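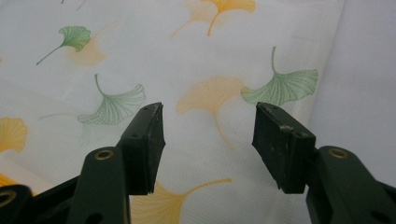
White fabric with a ginkgo leaf print. Patterned cottons and household linen are among the goods wanted for the Astton sale in May.

A textile reuse shop in Astton is asking households to look through their cupboards for printed fabric, bed linen and curtains before its spring sale, which will be held over two days in May at the former Taheri carpet showroom on Wasitz Road.

The sale is the third to be run by the Dranberg Textile Store, which takes in unwanted cloth, sorts it and sells it by weight or by the piece. Last year's event raised £3,905, the most so far, and the money went towards a second cutting table and new shelving for the stockroom.

Organisers say plain sheets and towels arrive all year and are easy to come by. Printed fabric is in shorter supply. Leaf and flower patterns on a white or pale ground sell first, usually within the opening hour, and are bought mainly by people making cushion covers, aprons and lined bags.

"We could sell botanical prints every day of the week if we had them," a spokeswoman for the store said. "People tend to hang on to them. They buy a length for a project, put it in a drawer and forget it's there. If you know you won't use it, we would love to have it."

Pieces do not have to be large. Anything bigger than a tea towel can be sold as it is, and smaller offcuts are made up into patchwork bundles. The store will take duvet covers, pillowcases, tablecloths, curtains with or without linings, and unused fabric on or off the roll. Donors are asked to wash items first and to remove curtain hooks, safety pins and any loose trimmings.

It cannot accept pillows, duvets, carpet, foam or anything with mildew. Knitting wool is also being turned away this year, as the stockroom still holds several crates from the autumn.

Donations can be left at the shop on Mill Lane between 10am and 4pm. A second drop-off point will open at the showroom in the week before the sale. Bags should not be left outside either building overnight. A number were soaked through in the winter after being put down in the doorway, and most of what was in them had to be thrown out.

Each item is opened out, checked for stains and holes, measured and then folded with a paper label giving the width, length and, where known, the fibre. Where the fibre is not known the label says so. The store stopped guessing after a buyer complained last year that a cloth sold as linen had turned out to be a polyester mix.

The sorting is done on long tables at the back of the shop. Prints are grouped by background colour, which the store says has made it much easier for quilters to find what they want. White grounds are given a table of their own.

More than 700 people came through the doors at the last sale, and there were complaints about the queue for the tills. This time there will be separate lines for card and cash, and fabric sold by weight will be paid for at a desk near the side entrance. The first hour on the opening morning will be ticketed, with 100 places at £2 each. Entry after that is free.

Prices will stay the same as last year. Mixed fabric is £6 a kilo, single curtains start at £4 and patchwork bundles are £3. Lengths of three metres or more will be priced individually.

A mending table will run on both days, with help for anyone who wants to learn how to patch a sheet, turn a worn collar or take up a hem. Visitors should bring their own item and matching thread if they have it. There will also be a short session each afternoon on turning a single duvet cover into a pair of curtains. Sewing machines are provided for this, but places are limited and have to be booked at the shop.

The showroom has been empty of stock since the carpet business moved to its present unit on the ring road. It has level access from the street and a car park at the rear with room for small vans. The 340 bus stops opposite.

Anything unsold will go back to the Mill Lane shop, apart from torn sheets and towels, which are passed on to an animal shelter in Wasitz for bedding.

Tickets for the first hour go on sale at the shop from the start of May. Sale times will be put up in the shop window and on the showroom door.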